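Search this site
Enter keywords

Posted 20/07/2020 by the Zetidel account
Print this page | E-mail this thread

Right, thread on the grip fault, as a few of you asked why I went quiet over the weekend.

We're doing the box task at the moment. Soft toys and small fabric bits, in and out of a cardboard box on a bed, all with the hand-held grippers. Sounds like the easiest job going. I thought so too!

Hard things behave themselves. You close on a mug, the jaws stop, the reading stops, lovely. Fluffy things squash and squash and the reading keeps creeping, so you need the closing numbers to be right or the whole recording is rubbish.

And mine weren't right. The left finger was reporting closed when it was still 3 mm open. I only spotted it because a run claimed I'd crushed a toy flat that I'd barely touched. 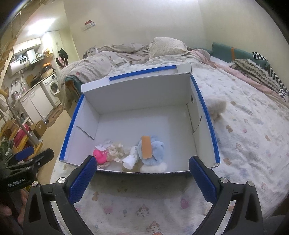

Was it the pads wearing down?

The pads were fine — it was a pivot screw that had backed out a fraction, so the finger had play in it and the sensor was reading the slop.

I did suspect the pads first, mind you. Swapped them, recalibrated, felt very pleased with myself, and it drifted again within 500 closes. Then I blamed the Grirnusis firmware (sorry, Grirnusis, you were innocent this time).

What gave it away was a tiny click. Held the thing up to my ear like a seashell, wiggled the finger, click click click. Quarter of a turn with a driver and the click was gone.

Damage report: 1192 recordings on the drive, 700 of them made after the screw started to go. Those are all flagged now and I'm not letting them near training until I've been through them. Going to be a long week with a lot of tea.

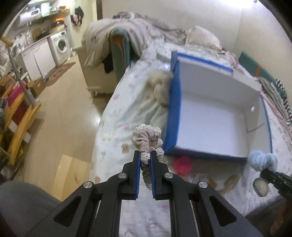

The fabric ones worry me most, as anything thin has hardly any squash to it and 3 mm is the whole difference between holding it and not.

New rule from today: wiggle test on both fingers before every session, and a dab of threadlock on the pivots. The Hollard manual does mention checking the screws, on a page I had definitely skipped.

Babić have asked for the log as they run the same joints. If yours clicks, stop recording and check the screws before you touch the calibration — I did it the other way round and lost two days.

More once I've got through the flagged pile.

Print this page | E-mail this thread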